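Leave the Label On

When I moved from Eide to Jondthorpe I packed 12 soft bags, all of them black, and labeled none of them. I figured I would know what was in each one by the feel. I did not. The bedding felt like coats and the coats felt like bedding, and for two weeks I slept under a tablecloth.

So I have come to have a firm opinion on labels. If a thing is dark, soft and has no shape of its own, it should carry a white label near the top, and the label should stay there. People like to pull them off. They say a label makes a house look like a stockroom. Maybe it does, a little. I would still take that over opening four bags to find one scarf.

The spot matters too. A label at the bottom of something that hangs is a label you read bent over. Put it up by the strap, where your hand goes. I buy the plain Drokby ones, 334 to a roll, and a roll has lasted me about three years. Werkedance sells a nicer kind with a printed border, but the border eats up the space you need for writing.

My sister-in-law says the answer is to own fewer black bags -- buy a red one, a green one, and remember which is which. I tried that. I remembered for a month. Color tells you that two bags are different, and then you still have to know what the difference is.

I also think bags should be carried by the top and not dragged, and that a long one should go up on the table before you open it. The floor around a table leg is where small things go to get lost. I have found two earrings and a house key down there since May. 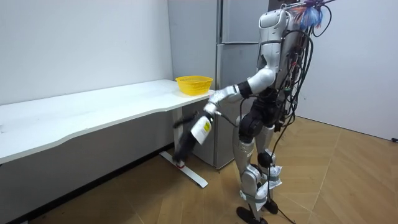

A long black item with its white label near the top, held beside a white table.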